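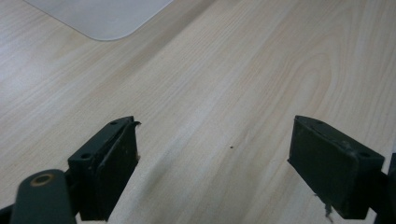
Tabletop with light wood grain, registration room.

Gwilliam Trail Geocache Event — Site Safety Checklist
Inspector: Morven Paterson

1. Cache containers closed and labeled: Pass. Container 20 needs a new lid.
2. Caches set back from the road: Fail. Cache 2 must be moved before the October event.
3. Footbridge at Nundel Creek: Pass with comment. One handrail bolt is loose — tighten before opening.
4. Poison oak cleared at trail edges: Pass.
5. Group size limit of 30 posted at trailhead: Not posted.
6. First aid kit at registration: Pass. Gloves to be restocked.

Items 2 and 5 are assigned to Finlay Buchanan for correction and reinspection.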